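**Viernes, casi medianoche**

¡Hoy cerramos la lista de compras! Bueno, casi. Falta lo de los dedos de la pinza, que se queda para la semana que viene, pero lo demás ya está en la hoja de cálculo, con proveedor, plazo y una columna de "¿y si no llega?" que puso Mercedes y que me parece la mejor columna de todas.

Escribo con la cabeza todavía llena de precios. Llegué a las ocho con la idea de que esto nos llevaría una hora y salimos de la sala a la una, con hambre y discutiendo sobre canaletas. Carolina Barros había impreso el presupuesto del año pasado y lo tenía rayado de arriba abajo con lápiz. Mercedes Ccori traía el suyo en el portátil, bastante más limpio, y la primera media hora fue comparar los dos y descubrir que no hablaban de lo mismo. Carolina contaba los repuestos como gasto corriente y Mercedes como equipo. Cambia mucho! La partida de equipo se nos cierra en agosto y la otra no.

Lo más caro sigue siendo la segunda pinza. Punirow nos la deja en 2000 dólares con la placa de montaje incluida. Lenby pide también 2000, sin placa, pero con dos juegos de dedos y entrega antes de fin de mes. Mismo número en los dos correos, me hizo gracia, los tuve abiertos uno al lado del otro un buen rato buscando la trampa. Carolina prefiere Punirow, porque ya tenemos una placa suya y sabe cómo se portan cuando algo falla (bien, contestan el mismo día). Yo iba con Lenby hasta que Mercedes preguntó cuánto pesa la suya. No lo ponía en la oferta. Les escribí a media mañana y a las cinco seguía sin respuesta, así que les doy hasta el lunes, y si no, Punirow.

Me gusta muchísimo esta parte del trabajo y no sé si lo digo lo suficiente. Hay gente en el pasillo que pone cara de dentista cuando oye la palabra presupuesto. A mí me pasa que al poner precio a las cosas por fin entiendo qué queremos hacer. Hasta ayer "ampliar la celda" era una frase. Hoy es una pinza, un tramo de cable de repuesto, una caja más y un sitio donde ponerla.

Lo de la caja merece párrafo. La que tenemos está muy rayada por dentro y yo la había apuntado para jubilarla. Mercedes dijo que ni hablar, que los rayones le vienen bien, que en el proyecto Amaral nos van a dar contenedores usados y que entrenar con uno nuevo sería engañarnos. Tiene razón. Entonces la vieja se queda y compramos otra igual para alternar – 130 dólares con el envío, en Goltville, que es donde salen más baratas aunque tarden. Pensaba regatear y al final ni lo intenté.

Para los objetos dejamos 210. Aquí me emocioné, lo reconozco. Ahora metemos un cuenco verde de borde ondulado, un frasco transparente, un pato de goma amarillo, el recipiente blanco y lo que ande por ahí, y funciona como mezcla, pero yo quiero más cosas transparentes. El vidrio es donde más aprendemos: brilla por el borde, deja ver lo de detrás, la estimación de profundidad se vuelve loca. Carolina pidió cosas blandas, trapos, una esponja, bolsas. Mercedes pidió cubiertos, que son planos y se pegan al fondo. Al final repartimos el dinero a partes iguales y cada una hace su lista, con la única condición de que todo se pueda reponer en una tienda normal. Ya tengo la mía escrita en el reverso de un recibo, empieza por una copa.

Discusión larga sobre los cables. El mazo que acompaña al brazo me preocupa desde hace semanas, da una vuelta amplia junto a la muñeca y cada vez que la pinza se mete en un cuenco miro más el cable que el cuenco. Propuse una guía comercial, de las articuladas. Carolina dice que con abrazaderas de velcro bien puestas y un poco de paciencia nos ahorramos la partida entera. Quedamos en probar lo suyo dos semanas. Si veo el menor roce en la funda, vuelvo a poner la guía en la hoja, y lo escribo aquí para que conste que lo dije.

Fuera de la lista, por ahora:

- una mesa más ancha (la queremos las tres, no hay dónde meterla)
- otra cámara
- planchas de acrílico, hasta gastar lo que tenemos
- pinzas de resorte, que Mercedes promete traer de su casa

Lo de la cámara me dolió un poquito. La defendí con un dibujo en la pizarra y todo. Pero Carolina hizo la pregunta buena, qué decisión tomaríamos distinta si la tuviéramos, y me quedé callada. Lo pensaré en serio antes de la próxima ronda, quiero llegar con una respuesta y con dos ofertas, y con el soporte ya calculado, que el soporte siempre se olvida y luego cuesta una semana de taladro prestado.

Por la tarde bajamos otra vez a la celda a medir, porque en la hoja había un hueco en "alcance útil" y ninguna se acordaba del valor. Medí dos veces, me salió distinto, medí una tercera. La caja nueva cabe si movemos la actual hacia la izquierda y recogemos la plancha de acrílico que está en la mesa. Mercedes hizo el croquis en un sobre, lo tengo pegado en la página anterior – ojo, las medidas están en milímetros aunque ella escribió cm.

Mañana no pienso abrir la hoja. El lunes: llamar a Lenby temprano, pedir la factura proforma a Punirow por si acaso, preguntar en administración si el envío de Goltville va aparte, y buscar la copa.

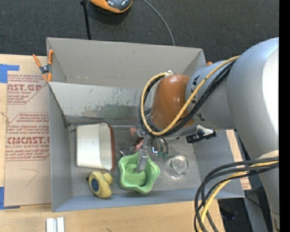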